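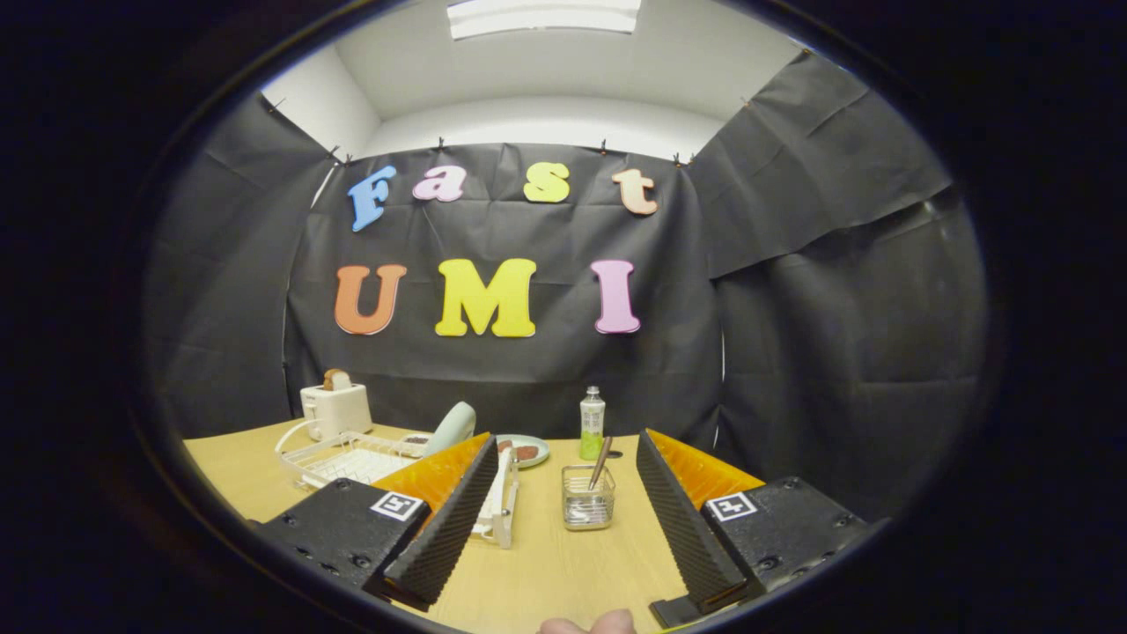

October 2018
Notebook, decision task pilot, Trallo version

Picking up from the last entry. The pilot data for the delay discounting task are all exported and the first pass of fitting is finished. Notes below are mostly on exclusions, the anchoring problem in the Fladen block, and what has to change before the main run.

Setup as run: two blocks per participant, block order counterbalanced. Brenari block is the plain choice block (smaller sooner vs. larger later, amounts and delays crossed). Fladen block is the same choices, each preceded by a mood induction text of nine sentences. Block names are the old folder names and I have kept them so that the scripts still work. Stimulus presentation in Trallo, responses by keyboard, left/right position of the immediate option randomized per trial.

Trials and exclusions

Total after merging was 2,000 trials. Of these, 309 were removed under the rules we wrote down before starting: response faster than 200 ms, no response before timeout, or a failed catch trial in the same mini-block. The third rule does most of the damage. One failed catch trial takes the whole mini-block with it, including trials that look normal by every other measure. I reran the fits with only the failed catch trial removed and the group-level discount rate hardly moved. Keeping the strict rule for the pilot, as written. Worth discussing for the main run, but the decision has to be made before any new data come in.

Catch trials were the dominated kind (same amount, now or later). A few participants picked "later" on these consistently and then behaved sensibly everywhere else. Could be inattention, could be a real preference for waiting. The debrief form has no question that would separate the two. Add one.

Response times

Median RT in the Brenari block was 770 ms, faster than I had planned for. The amounts are shown for a fixed period before the response window opens, and the RT clock starts when the window opens, so part of the decision time is hidden in the preview. Any drift-diffusion fit on these numbers will give a non-decision time that means very little. Two options:

a) drop the preview and start the clock at stimulus onset
b) keep the preview and report choices only

I prefer (a). It costs us comparability with the earlier paper version, but that version never had usable RTs anyway.

Model fits

Hyperbolic and exponential, fitted per participant by maximum likelihood with a softmax choice rule. Hyperbolic does better for most participants, as expected. The temperature parameter ran to its upper bound for several people whose choices were almost perfectly consistent. Not a bug in the optimizer (checked with different starting values), just not enough trials near indifference. The fixed amount grid is wasteful: anyone with a steep or very shallow discount rate sees mostly easy choices. An adaptive procedure would fix this. Lungu already has a staircase module and it should port over without much work – the only dependency is the random number handling, and that was rewritten over the summer.

Fladen block

Self-reported mood shifted in the intended direction after the sad text. Discounting did not clearly shift with it. Before anyone reads this as a null result: the mood rating comes immediately after the text and immediately before the choices, on a slider with the handle starting at the midpoint. Ratings cluster close to the midpoint, including the baseline ones, which looks like anchoring on the handle. Start the slider with no handle visible until the first click.

Second problem is demand. The texts are short and obvious. Two free-text comments in the debrief named the manipulation correctly, and a third came close. A neutral text matched for length and reading level would at least give a proper comparison. At present the control is no text at all, so reading time and mood are confounded. I should have caught this at the design stage.

Also found: in one counterbalancing list the second Fladen text was shown twice and the fourth one not at all. Copy error in the condition file. Affected participants are flagged in the merged file (column list_err) and left out of the block comparison, but kept in the Brenari fits.

To do before main run

- remove preview, RT clock from stimulus onset
- port staircase from Lungu, simulate parameter recovery for steep and shallow cases
- write and pretest neutral texts
- slider handle hidden until first click
- fix condition file, add a check that each text appears exactly once per list
- debrief question on the dominated trials
- settle the catch trial rule and put it in the preregistration draft

Simulations first. If recovery is poor at the shallow end even with the staircase, the delay range has to be extended, and that changes the payment scheme and needs an ethics amendment. Scripts and merged file are in the pilot folder, raw exports untouched.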